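Notebook, coatings bench, Warow shop
31 Oct 2021, A. Blackwood
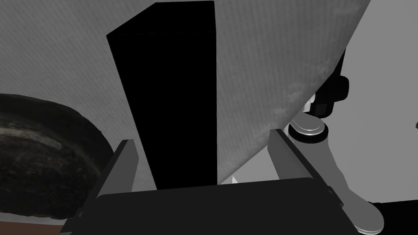 Edge wear on the Gevness matte black, second series. The March panels failed at the corners first, and the film there measured thin on every one we sectioned. Su-bin Kang's view is that the paint pulls back from a sharp arris while it flashes off, and that no amount of extra coats will fix it. I agree with the first half. The geometry to think about is a tall black block with flat faces and a bevel: the front and the narrow side both go to the same deep black, and the only lighter line is at the top-left bevel. On a real part a line like that is hard to judge by eye, as bare primer and plain reflection look alike on a dark finish. Inspection of edges is therefore by gauge and section only, no visual grading.

Prep for this series: mild steel bar, degreased, abraded to 800 grit, wiped twice, left under cover overnight. Half the bars had the long edges broken with a file before abrading. The other half were left as sawn and deburred. Primer was the Drutetti gray, one coat, same tin as March. I checked the lid seal and stirred for 15 minutes. There was some skin at the rim, which I cut out and did not stir in.

Topcoat thinned per the sheet. Gun pressure as before. First pass along the edges, second across the faces. Su-bin sprayed the sawn set and I sprayed the filed set, which in hindsight is a poor split. Next series one person sprays everything.

Rub test: felt pad, fixed load, 1000 strokes per edge, pad changed between bars. The sawn edges showed primer well before the end. The filed edges dulled but held. Faces unmarked on both sets. One filed bar had a run near the hanging hole and was left out.

Pull-back is still my best explanation, though operator difference is not excluded. Sections are potted and curing. Do not move them from the left shelf.

Pad counter reset was sticking again. Cleaned the contact, checked against a manual count, Ok.

To do:
Grind and polish sections, measure film at edge and mid-face.
Repeat sawn and filed sets, single operator.
Try a light break at 800 only, no file, to see how little is enough.
Order felt. Ask Drutetti about shelf life on the opened tin.

S.K. added: humidity log for the second coat is on the back of the spray sheet. Please copy it in before the sheet gets filed.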